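Budgeting for a kitchen-task recording program

From the Estholm Handbook of Robot Purchasing, a shared reference. Last revised Friday, May 22, 2026.

A kitchen-task recording program is what you pay for when you want a robot to learn food prep and you need a pile of first-person video of people doing it by hand. I keep this entry up because I've planned two of these programs now (one for Maser, one for Ornbridge) and both times the budget I started with looked nothing like the one I finished with. The usual style of this handbook is third person, but the editors let the purchasing entries stay chatty, so I'm going to make use of that.

Scope

The entry covers head-worn recording gear, storage, payments to the people who cook, groceries, and the reserve. It leaves out the robot itself. If you're pricing arms and grippers, go read the entry on bench arms first, then come back, as the choice of hand changes which tasks you should bother recording. A two-finger gripper won't get much out of footage of somebody rolling dough, and I'd hate for you to spend a month's money finding that out the way Maser did!

Head-worn gear

Buy the comfortable one. I've seen planners go for the best sensor on the list and end up with a rig that people take off after ten minutes, and then you own a very good camera that lives in a drawer. What you want is a light headband, a lens wide enough to keep both hands in view when they're down on the board, and a battery you can swap without stopping to find a screwdriver.

At Ornbridge we set a ceiling of $900 per headset, with everything in: band, camera, two batteries, charger, memory card. The quote we took from Mansour came to $891, which left us nine dollars of breathing room and a slightly smug project manager (me). Read the quote line by line, though. The first version had only one battery in it, and the second one was listed as an accessory on another page.

Spares are the part people cut, and I wouldn't. Bands stretch, chargers go home in somebody's bag, and the clip that holds the camera on is always the first thing to crack.
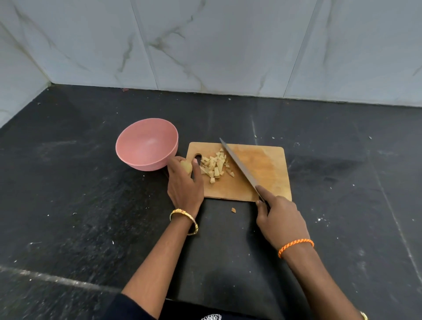 Paying for the cooks' time

Pay by the session and write down what a session includes. Ours covers setup, the cooking, and copying the files over, and it pays the same whether the dish comes out or not. I like people to work in their own kitchens with their own knives and boards. You get real counters and real lighting, and you skip renting a studio with fake cabinets. The catch is travel for whoever drops off the gear, so put mileage in the plan on its own line.

Groceries get their own line too. We allowed $200 a month for the Ornbridge group and it was fine through the winter, then April came and everybody wanted to do big salads. Ask for receipts, and don't argue over a bunch of cilantro.

Storage and labeling

Video is heavy, and you'll want two copies. Ornbridge finished with 1651 clips, and I had priced drives for far fewer (my mistake, I'd planned on one clip per dish and people sensibly stopped and started between steps). Price the storage from the number of steps in each recipe and you'll be a lot closer.

Labeling is a separate purchase and it can easily be the biggest one. Somebody has to mark where each step begins and ends, which hand is holding the food, and which one has the tool. Get a sample batch labeled before you sign for the whole lot. I'd pick chopping for that sample, the smaller the pieces the better, as it's where labelers disagree most and where you find out if your instructions make any sense.

Renting or buying

For a short program, rent. Mansour rents the same headset by the month, and they'll take part of the fee off the price if you decide to keep it, but only if you ask before the first invoice. Past a couple of months, buying made more sense for us, mostly for the freedom to lend a unit out over a long weekend without watching the return date.

The reserve

Keep some money back and don't give it a name, or another department will find a better one for it. Ours went on replacement clips, an extra drive, and one round of relabeling that I really should have seen coming.

See also: Bench arms, first purchase; Consent forms for home recording; Labeling contracts; Memory cards and drives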